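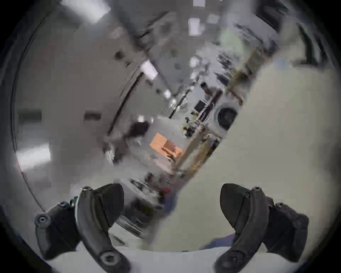
Luana Bastos
Regular member, Farkthorpe

Pricing mending and alterations when you work from home?

Hello all, I've read this board for ages but I think this is my first go at starting something. I've been taking up hems and putting in zips for friends for years, mostly for a bottle of wine or a box of eggs, and since May it's got a bit out of hand. Friends of friends, then the school gate, and then somebody put my number on the Farkthorpe village page (very kind, I'd have liked a warning!) and now I've got a rail of other people's clothes in my back bedroom.

So I need to start charging properly and I'm hopeless at it. I've been asking for £5 for a trouser hem, whatever the trousers. Plain work trousers are fine, I can do those while the tea's on. But last month I said yes to a bridesmaid dress with three layers and a rolled hem on the top one, and I'd quoted "oh, the usual" before I'd even seen it. It took me most of two evenings and I was so cross with myself by the end that I nearly didn't hand it back.

The things I'm stuck on:

Do you charge by the job or by the hour? If it's by the hour I'd feel awful on the days I'm slow. I unpicked a whole waistband last week because I'd sewn it in twisted, and that can't be the customer's problem.

Do you take money up front? I have a winter coat that's been hanging here since before Easter. New lining, lovely job if I say so myself, and she keeps telling me she'll pop round.

And what do you say to people who've already had the £5 price? Most of them are neighbours and I've got to walk past their houses.

I'm using an old Clovura machine that was my aunt's and it's going strong, so I haven't much in the way of costs apart from thread, needles and zips. I did ask at the dry cleaner's what they charge but the lad on the counter said it was "all on the system", so I'm none the wiser.

Any advice gratefully received, even if it's just to tell me to put my prices up.
Luana

Honorato
Newer member

put your prices up

I'd charge double what you're asking now and see if anyone complains. My sister does curtains and she doubled hers and not one person said a word

Dulce Alvarado
Long-standing member, alterations and bridal

Hi Luana, I've been doing this from my dining room for a good while and I made every one of those mistakes, including the coat. Mine was a man's suit. I've still got it!

By the job for customers, by the hour for yourself. Decide what you want to earn in an hour, then time yourself on the things you do most. Do a plain hem a few times with the clock on, from unpicking to final press, because the pressing is what everybody forgets. Take the middling time, not your best one. That gives you a price for a plain hem, and on the days you're slow you lose a bit and on the days you fly through you gain a bit. Your twisted waistband comes out of your own pocket, yes, but it's already allowed for in a way because your middling time has some faffing in it.

Then write out a list. Mine's one side of paper, stuck inside the wardrobe door where people get changed. It's got plain hem, lined hem, jeans with the original edge kept, skirt zip, coat zip, taking in a side seam with and without lining. Anything that isn't on the list is "I'll have to see it on you first". Please learn that sentence by heart. I never give a price for occasion wear over the phone now, or by message, even with photos. Photos never show you the lining, or the beads going right down into the seam allowance.

For a bridesmaid dress like yours I start at £40 and go up from there depending on layers. If that makes you go pale, count your evenings again. The biggest one I've ever quoted was £127, for a wedding dress with a bustle and a lace edge that had to come off and go back on by hand, and I still think I was a bit soft on her.

Money up front: half for anything over a tenner, and all of it for the small stuff. People collect very promptly once they've paid, it's marvellous. I also give everyone a little ticket with their name, what I've agreed to do and a line saying I keep things for three months after they're ready. Be careful with that last bit though – as I understand it you can't simply sell or bin somebody's coat because it's in your way, you have to write and give them fair notice first. Citizens Advice will tell you how to go about it. I'd send your coat lady a polite note with the amount owing and a date, and keep a copy.

Your neighbours are easier than you think. Finish whatever you've already taken in at the old price, then tell people as they come that you've got a price list now. Don't apologise, and don't tell them the whole story on the doorstep. I lost two customers when I did mine and one came back by the summer.

Couple of other things. Have a word with your home insurer, as some of them don't cover customers' belongings. And look into whether you need to tell the tax people, there's an allowance for small amounts but you'll want to keep a note of what comes in from now on. I use a plain cash book.

For zips I buy the Terkitz mixed packs in black and navy and charge each one on at what it cost me, with a bit on top. Coat zips I order when I've got the deposit and not before.

Luana Bastos
Regular member, Farkthorpe

Oh Dulce, thank you, this is so helpful. I timed a hem this afternoon and it was much longer than I'd have guessed, all that pressing! I'm writing my list tonight and the note to the coat lady is going through her door tomorrow. Honorato, thank you too, your sister sounds like a braver woman than me.

Do you charge for pinning if they then decide not to have the work done? I had one of those at teatime.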